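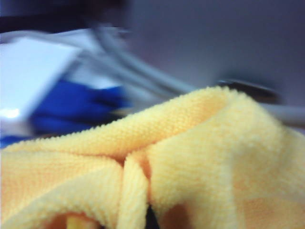
How to Test Whether a Robot Arm Can Wipe a Desk

Last updated July 2021

Wiping a desk is a good first chore to try with an arm. The motion is simple, the tool costs next to nothing, and a missed spot is easy to see. It is also harder than it looks in demo videos, where the cloth is often already in the gripper when the clip starts. This page covers the whole job, from a cloth lying on the desk to a desk you would call clean.

You don't need a special arm. These steps were written for the Clata, a small six-joint arm with a two-finger gripper, but anything in that class will do. Section names match the menus in Llewellyn, the control software we run. If you use something else, look for the closest setting.

What you need

An arm with a parallel gripper, mounted so it can reach the area you want wiped
One fixed camera with a view of the desk, and one on the wrist
A microfiber cloth in a color that stands out from the desk
Washable marker or cocoa powder for making a mess
A notebook

Choose the cloth first. Thin cotton slides out of the fingers and paper towel tears. Microfiber has enough body to stay bunched after you drop it, and that gives the fingers something to close on. Yellow or orange works well on a light surface.

Step 1. Set the work area

Pick a patch of desk and leave the rest alone. You can clear the whole desk if you like, but the test tells you more if the things that normally live there stay put. A home robot that needs an empty desk before it can wipe one has left you with most of the chore. Move drinks and anything that would break, and mark the limits of the patch in the software so the arm slows down near them.

Check for seams. Many desks are two panels pushed together, and a cloth edge can catch in the join. If your patch has a seam, wipe along it for the first few runs and save crossing it for later.

Step 2. Drop the cloth

Hold the cloth over the patch and let go. Don't fold it or arrange it. A folded cloth always presents the same edge, and a program that learns that edge will fail the first time someone tosses the cloth down in a hurry. Drop it fresh before each run.

Step 3. Find a grasp point

This is where most of the failures come from. A cup has a rim in a known place, but a crumpled cloth has a new shape every time. Look for a raised ridge or a fold that stands up off the desk. Flat areas are poor targets because the fingers skid across them.

In Llewellyn, open Grasp and set the target to Highest Ridge. Use the fixed camera to get the arm close, then switch to the wrist camera for the last part of the approach. Turn the gripper so the fingers close across the fold.

Step 4. Press, then close

Bring the open fingers down until they touch the cloth and keep going very slightly. On the Clata we set the press depth to 2 millimeters. Less than that and the fingers close on air or a few fibers. Much more and the arm faults out against the desk.

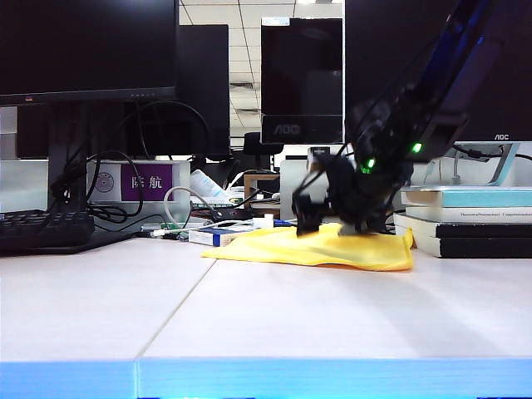

Gripper down on the cloth, with the rest of the desk left as it was.

Close slowly. After closing, lift a little and check the wrist camera. If there is still cloth between the fingers, go on. If not, open, go back up, and start again from Step 3. Don't let the arm begin wiping without this check, or it will drag bare fingertips over your desk.

Step 5. Wipe

Start with straight strokes in one direction, overlapping by a third of the cloth's width. The cloth will trail behind the fingers and change shape as it goes, so the covered strip gets narrower with each stroke. Plan on stopping to regrasp partway through.

Keep the downward force low and steady. If your arm has no force sensing, tape a sheet of thin foam to the fingertips. It is a crude fix but it forgives small height errors.

Step 6. Score the run

Use the same three marks every time: did it pick up the cloth, did it stay inside the patch, and is the marker gone. Write down the number of regrasps too. Someone else should judge the cleaning if possible, as people go easy on their own robot.

Our results so far

We ran 200 trials in June. The pickup was fairly reliable by the end. Wiping was not. Corners were missed often, and the arm had trouble with the strip next to anything standing on the desk, where a person would lift the object or work around it with one finger. The best clean run took 7 minutes. Doing the same patch by hand takes less time than finding the cloth.
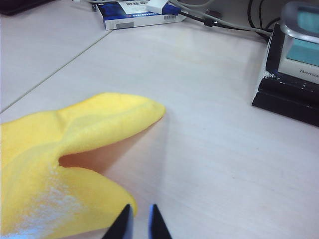
Trudy Donnelly wrote in after trying these steps on a Gruvano arm in her shop in Custer, and she thinks we are too hard on the machine. Her point was that seven minutes doesn't matter if she is at the front counter the whole time, and that what would matter is having to walk back and rescue it. By her count she still had to do that on most runs. She also said she would rather have an arm that put the cloth back where it found it, because hers leaves it wherever the last stroke ends.

The last part is a fair request, and you can add it as a seventh step. Record the cloth's position before the first grasp, and after the final stroke send the arm back to that point before it opens. Open the fingers wide, then raise the arm straight up. Microfiber clings to rough fingertips, so check with the wrist camera that it has let go.

Is it ready for the house?

Not for this chore, on the hardware most of us can buy. A person still has to rinse the cloth, refill the spray bottle, and move the mug. In a shop where the same bench gets the same wipe at the end of each shift, the case is better, and a fixed fold in a fixed holder would remove most of Step 3.

Common problems

The cloth slips out during the first stroke: grasp deeper into the fold, or lower the wiping force.

The arm picks up the cloth but can't lay it flat: drag it a short way before pressing down. The trailing part will usually spread.

The arm goes for the wrong object: the color range is too wide. Narrow it under Camera, Target Color, and redo it if you change the room lights.

Fingers catch on a cable: route cables behind the patch limits, or raise the travel height between strokes.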